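Clulia opens up its planning software for two-handed kitchen work

By Takumi Maruyama
20 Aug 2026

If you have ever tried to lift one plate off another without the bottom one sliding along for the ride, you will have some sympathy for the people at Clulia, who have spent the better part of two years trying to write software that can do it. This week the small Morikawa company released the result, a planning and tooling package called Fleta, and it has put the whole thing online for other developers to pick over, with the source code, the documentation and a generous helping of recorded demonstrations.

Fleta is aimed at a fairly particular job. It takes recordings of people doing ordinary table work with hand-held grippers, sorts out what each hand was up to at each moment, and turns that into a plan that a pair of robot arms can follow. The company says it has been built from the start for tasks where two hands share a small space, such as stacking, unstacking, passing a dish across or steadying one thing while another is moved.

The opening release comes with 1769 recorded demonstrations, all of them gathered around dining tables and kitchen counters. I spent an afternoon with the team going through a good many of them on a big monitor, with a pot of barley tea going cold beside the keyboard, and I have to say I came away fonder of crockery than I went in. There is something rather absorbing about watching a pair of blue fingertips work their way up to the rim of a plate, time after time, on a tablecloth covered in hearts. 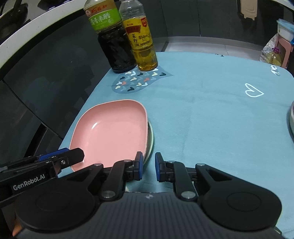

Why plates are harder than they look

Plates and shallow dishes turned out to be the project's first big headache, and a good part of the software has been shaped by them. A cup gives you a tall side to hold. A plate lying on another plate gives you a thin edge, and a shiny one at that, and the planner has to decide where the top dish ends and the bottom one begins before it can decide anything else.

Early versions of Fleta treated the table as one tidy surface with separate objects standing on it, and they struggled whenever something was leaning. A dish tipped on top of another one would be read as a single lumpy shape, and the planned grasp would close around both. The present version keeps more than one guess going at a time. It holds on to the idea that there might be two dishes, and the idea that there might be one, and it plans an approach that suits either until the fingertips are close enough to settle the question. The developers call this "late commitment" in the manual, and there is a long and quite readable chapter on it, with a worked case for anyone who wants to follow along at home.

Glare got a chapter too. Glossy dishes throw bright spots back at a camera, and a bright spot that moves when the camera moves can look an awful lot like an edge. Fleta now compares neighbouring moments in a recording and marks down anything bright that wanders about in a way a solid rim would not. It is an old trick, the team was quick to tell me, but they had to tune it again from scratch for cameras that ride along on the gripper, where everything in view is shifting at once.

Sharing the space between two hands

The other half of the release is a scheduler named Aletach, and this is the piece I suspect other labs will be downloading first. Its whole purpose is to keep two grippers out of each other's way without making them take polite turns like drivers at a four-way stop.

Most simple systems solve the problem by drawing a line down the middle of the table and giving each arm its own side. That works nicely until the thing you want is sitting on the line, or is big enough to need both hands, or has been shoved over to one side by whoever used the kitchen last. Aletach draws no fixed line. It looks at how the person in each recording brought the two grippers together, works out how much room they left, and keeps a shifting boundary that bends around the objects as the job goes on.

Bowls inside a basin are the sort of arrangement it was made for. The walls of the basin limit where a gripper can come in from, the bowls are nested and share most of their outline, and if one hand comes in over the rim from the side, the other has to keep its reach short or swing wide. The scheduler handles this by treating the basin as a kind of room with one open ceiling, and by asking each hand to say in advance how it plans to get out again. Planning the exit before the entry added a little to the computing time, but in the company's own tests it cut the number of runs stopped for a near collision from 479 to 28 over the same set of tasks.

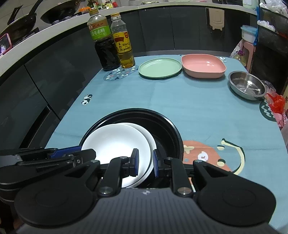
Those figures come with the usual caution. They were measured in simulation, using plans built from the recorded demonstrations, and the team has been careful to label them that way in the release notes. Results on physical arms are promised for November, along with a second batch of recordings and a few fixes that early users have already been asking for.

One of those requests has to do with clutter. People trying out the beta found that Fleta could spend a great deal of effort on things that had no part in the job, faithfully mapping every bottle and pot on a table when all that was wanted was a dish in the middle of it. There is now a setting called "attention radius" that lets the planner treat anything far from the grippers as a simple block to be avoided. It can be turned down to save time or turned up if the plan calls for a long reach across the table, and the default seems sensible enough for most household work.

Patterned tablecloths were another sore point. A printed shape on cloth can be mistaken for a flat object, and a few of the first plans politely steered the fingers around a heart or a cartoon animal that any toddler could have told them was only a picture. The fix was to have the software check whether a shape has any height to it when seen from two slightly different spots. I was shown the old behaviour next to the new one, and I will admit I had a soft spot for the old one – there was something very courteous about it.

For those who work more on the tooling side, the package includes a viewer that plays the two hands' recordings together on a single timeline. You can drag a marker along, see where the planner thinks contact begins, and correct it by hand if you disagree. Corrections are saved in a separate file and never written over the original recording, a choice that anyone who has lost a day's labelling to a stray click will be glad of. The viewer also flags stretches where one gripper hides the other from its own camera, and it will fill in the missing position from the second recording when the two are properly matched in time.

Matching them in time is still the fiddliest step, by all accounts. The two recordings need to line up closely, and if they drift, the planner starts to believe that a hand has arrived before it has. Fleta checks for drift when a file is loaded and gives a plain warning in everyday language, which made a pleasant change from the wall of numbers I was expecting. It does not repair the drift by itself yet, though an automatic tool is on the list for the next version.

The software runs on an ordinary desktop computer with a decent graphics card, and a smaller sample set is available for anybody who would like to try the viewer without committing to the full download. Clulia is asking people to send in their failed plans as well as their successful ones through the project page, and says stacked and leaning dishes are especially welcome. The full set of demonstrations is free for teaching and research, and businesses can write to the Morikawa office to ask about a licence.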